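FOR IMMEDIATE RELEASE

Narnadia opens its winter bedding swap to the whole town this August

Hi, I'm Venla Kemppainen, and I run Narnadia, the little linen and homewares shop on the main street in Grornent. I've never written a press release before, so please bear with me!

Every winter I hear the same thing over the counter. People have a cupboard full of blankets they don't use, and their neighbour is cold. Last year we asked our regulars to bring in what they could spare, and we ended up with 1,231 pieces — doonas, pillowcases, crocheted rugs, a very large number of single fitted sheets. This August we're doing it again, and this time anyone can come.

The swap starts on Thursday at 9 am in the old Pledik hall, behind the bakery. Bring clean bedding in any size or colour and swap it for whatever you like. If you've got nothing to bring, come anyway and take what you need. You won't be asked to fill in a form.

Eino Ruotsalainen will be at the mending table all day with his two sewing machines. He fixed 17 torn quilts last winter and tells me he'd like to beat that. "Bring me your worst one," he said when I asked him for a quote, and then he went back to his lunch.

My favourite part is the Ní Chonaill wool. The mill has given us 30 new throws in grey and cream, and they'll go to families picked by the school and the health centre. They're lovely and heavy, and I've had to stop myself from keeping one.
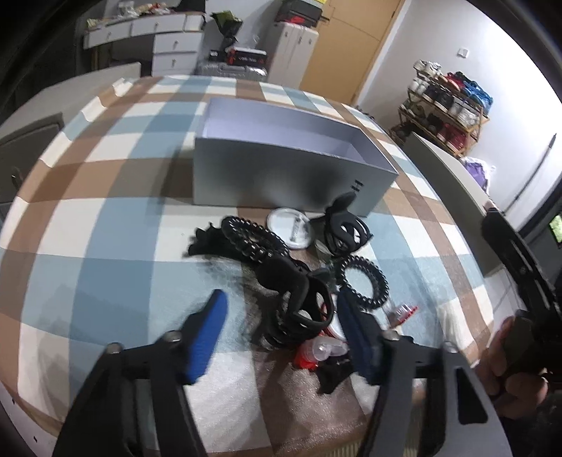
We'd also love more double and queen blankets, as those went first last year (all gone before morning tea!). Please wash everything before you drop it off, and pin a note to it with the size. Electric blankets we can't take, sorry.

Drop-offs are open now at the shop during our normal hours. The first 100 people through the hall door on the day get a hot drink and a cheese scone, and there's parking on the grass if it hasn't rained too much.

Media are welcome from 8 am while we set up. Ask for Venla at Narnadia, Grornent.

ENDS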